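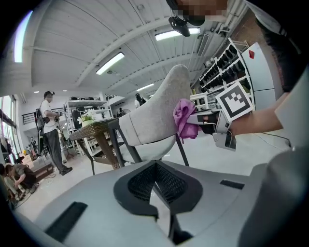 Light gray chair, side view, with the cloth against the backrest.

Water rings on light gray upholstered chairs - how do I get them out for good?

Posted by Wakana Kawaguchi, 10 August 2020
18 shares

Hello everyone! I have finally, finally got my reading corner together and I'm in love with it, except for one thing. The chairs are pale gray fabric (the flecked, heathered kind) and every time I spot clean one I end up with a ring. The original mark goes, the ring stays, and then I clean the ring and get a bigger ring. The one on the seat nearest the window is the size of a dinner plate by now.

What I've tried so far: plain water, water with a drop of dish soap, and some foam from the hardware store on Kocabaş Street that smelled wonderful and did nothing. The covers don't come off. The tag underneath has a W on it and I think that means water is okay?

I'd love to fix this myself if I can. A cleaning service quoted me more than I paid for the chairs secondhand. Any ideas welcome, including strange ones!
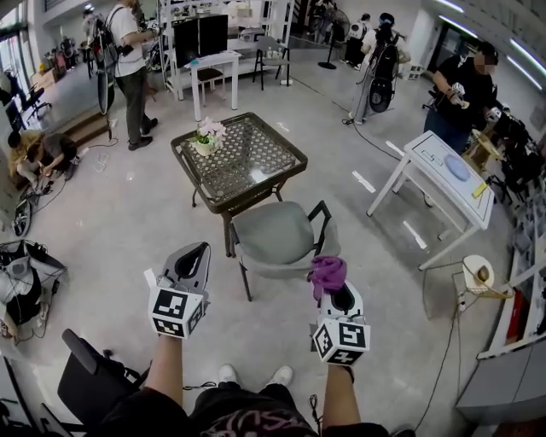 Gray chair in front of the glass-topped table.

Gönül Toprak

Oh, I love this question! I've been cleaning other people's furniture since 2007 and rings are my favorite thing to fix, they look so hopeless and then they just go.

You read the tag correctly, W means water-based cleaners are fine. (If anyone else is reading along and has an S, stop here and get a solvent cleaner. WS can take either one.)

What makes the ring is the edge between wet and dry. Water moves outward through the fabric, picks up dust and old soap on the way, and drops it all where it stops. So you have to get rid of the edge, and that means cleaning the whole panel, seam to seam, every time. I know it feels silly to wash an entire seat for one coffee drip. Do it anyway!

My routine:

Vacuum first, both directions, and get the crevice tool down along the seam where the back meets the seat.

Mix a teaspoon of white vinegar into two cups of lukewarm water. Leave out the soap this time, you probably have plenty in there already from the last few rounds.

Wring a cloth out until it won't drip. Start at the ring and work to the seams with light overlapping strokes. The panel should end up evenly damp all over and never soaked.

Go over it again with plain water and a clean cloth, then press with a dry towel. Press, don't rub.

Fan on it, pointed across the seat, until it's dry right through. Mine take an afternoon. Leave nobody sitting on it in the meantime, cats included.

Brush the fabric lightly when it's dry and you're done. An old ring may want a second pass the next day. I did a full set of 10 in the waiting room at Nultasar this way and only two of them needed the repeat.

One more thing - test the vinegar mix under the seat first. And use a white cloth if you have one, or any color you've already washed a good few times.

Comments (4)

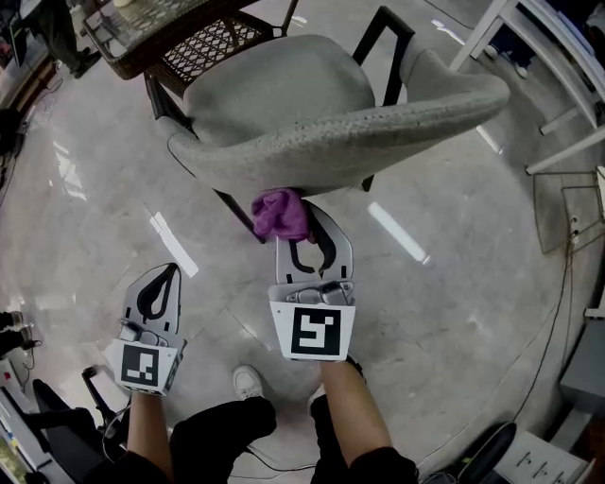
Purple cloth, bunched up.

Macario Nava

baking soda. sprinkle, leave overnight, vacuum. works on everything

Comments (2)

Gönül Toprak: Great for smells! On a ring I'd skip it, it can leave a white haze down in the weave on gray fabric.

Macario Nava: fair enough, mine is a beige couch

Nesrin Canpolat

Seconding the whole-panel method, it saved my dining chairs! I'd add distilled water if you live somewhere with hard water. Our tap leaves spots on glasses, so of course it was leaving them on the chairs too, and it took me far too long to put the two together. The jug is cheap and one is plenty for a few seats.

For drying I also lean the chair back against a wall so air gets underneath. If the legs are metal, wipe them off afterward so drips don't sit on them.

Comments (1)

Wakana Kawaguchi: Just did the window seat with Gönül's mix and Nesrin's distilled water. It's under the fan now and I keep going in to look at it! Will do the backrest tomorrow.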